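What I learned from borrowing money for a very small business

August 28, 2018

So I finally did it. After two years of muttering about it over breakfast, I went and got a proper business loan, with paperwork and a repayment schedule and a person at the other end who rings me if I'm late. A few of you asked in the comments how it went, so settle in, this one's long and there's a fair bit of grumbling.

For anyone new, I run a computer repair and refurbishing shop in Climley. It's me full time and one part-timer, and we fix up old desktops and sell them on to small offices, the odd school and people who don't want to spend a fortune to do their email. It pays its way most months. What it has never done is leave me with enough spare cash to buy stock in bulk, and bulk is where the money is in this game. If you can take a whole office's worth of machines off someone's hands in one go, you get them cheap. If you can only take three, you pay three-machine prices, and you watch the other bloke drive off with the rest.

In April an office over in Stuneldale was clearing out 187 desktops. All the same model, all from the one floor, and they wanted them gone in a single lot. I did the sums on the back of a parts invoice and then did them again in a spreadsheet (same answer, nicer colours) and it was the best deal I'd seen since I opened. I had enough in the account to cover maybe a third of it.

My first stop was the bank I've been with since I was a teenager. I'd always figured that counted for something! It did not. The young woman I saw was lovely, but the minute she got to the box marked security I could see where we were headed. I rent the shop. I rent the house. The van is worth less than what's usually in the back of it. She asked if there was any property in the family that could be put up, and I said no, and I wouldn't ask them even if there was. She typed for a bit. The letter came a week later and it was a very polite no.

I sulked for a couple of days, I'll admit that. Then a customer who was in picking up a laptop told me she'd got the money for her bakery oven through a loan with a guarantee behind it, and I'd honestly never heard of such a thing. I thought a guarantor was your dad.

The way it was explained to me is like this. There's a lender who gives you the money. Behind the lender there's a guarantee fund, and it promises to cover part of the loss if you go under. You still owe every cent. I want to be very clear on that because I've since talked to two people who thought the guarantee was for them. It's for the lender. What you get out of it is a lender who's willing to look at your actual business and stop asking about a house you haven't got. You pay a fee for it, and the fee gets added to the loan, so have a good look at the total before you get too excited.

The application was a slog. It was 17 pages, and then there was a list of attachments that was its own two pages. Tax returns, fine. Bank statements, fine. A cash flow forecast by month, which I had never done in my life. I'd always run the place on the principle that if there was money on the first of the month then things were good. Writing down what I thought would come in and go out, month by month, for a year ahead, was one of the more uncomfortable evenings I've had with a cup of tea. February is a terrible month for us, as it happens. I'd never noticed. I just thought I was always tired in February.

They also sent someone out to the shop, which I'd been dreading. I spent a whole weekend tidying. She barely glanced at the front counter and went straight through to the workbench and wanted to know how long a machine takes from coming in the door to going out again, what we throw away, what we do if one comes back. Good questions! Better than any I'd been asked at the bank. She wanted to see how I worked out my prices, and I had to confess that some of it was gut feel, and she wrote that down, and my stomach dropped a bit.

There was one wobble. The lender wanted quotes from two suppliers for the new drives I'd be putting in, and one of mine, Kemex, took forever to get theirs over. I rang, I emailed, I rang again. It turned up the morning it was due, with my shop's name spelled wrong, so back it went. If you're doing this yourself, ask for your quotes before you even open the form. Ask for three so you can afford for one of them to be hopeless. 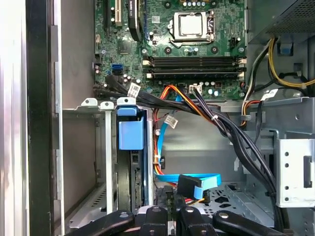 Approval took 14 working days from when the last document went in. I'd been told to expect longer, so I was caught off guard and took the call standing in the car park of the hardware store with a bag of cable ties. I said "right, thank you, great" in a very calm voice and then sat in the van for a while.

Stuneldale held the lot for me, bless them, although they did make me come and get it in stages and I've now driven that road more often than anybody should. The shed is full to the roof. We've been pulling each one open, giving it a clean, testing what's there and deciding whether it's a seller or a donor for parts. The donors have been fewer than I budgeted for, touch wood. I won't give you numbers until I've got a proper run of months behind me, as I've read too many blogs where someone crows in August and goes very quiet by Christmas.

What's it like owing the money? Weird, mostly. The first repayment went out and I checked the account about six times that day as though it might change its mind. I've gone from looking at the books when I felt like it to looking every week, and I've got the forecast pinned up over the kettle with the real figures pencilled in beside it. Some months I'm under, some I'm over. When I was under by a fair whack in the second month I rang the lender before they could ring me, and they were decent about it. We talked it through, I explained that a school order had slipped into the next term, and that was that. I'd been rehearsing an apology in the shower for nothing.

A couple of gripes to finish. The fee could be set out a lot more plainly. I had to ask on 4 separate occasions whether it was charged once or every year (once, in my case, but check yours). And everything assumes you've got an accountant on tap. I use mine once a year and I had to pay extra for her to look over the forecast, and I'd call that part of the cost of the loan even though it isn't on anyone's sheet.

Would I do it again? For stock I know I can sell, yes. For a fancy shopfront or a second location, not a chance, at least until this one's paid down. A few people have told me to get an overdraft as well "just in case" and I've said no for now. I know what I'm like with a bit of slack.

Somebody asked under the last post whether Furtună is still going, and yes, the little newsletter I send to the repair crowd is alive, only slow. I've been elbow-deep in desktops. Next one will have the forecast spreadsheet attached, blank, with the formulas left in, so you can have your own uncomfortable evening with it. If you've been through a guaranteed loan yourself, tell me what your fee was and how long you waited, I'd love to compare. And if you need a solid office desktop at a sensible price, well, you know where the shed is.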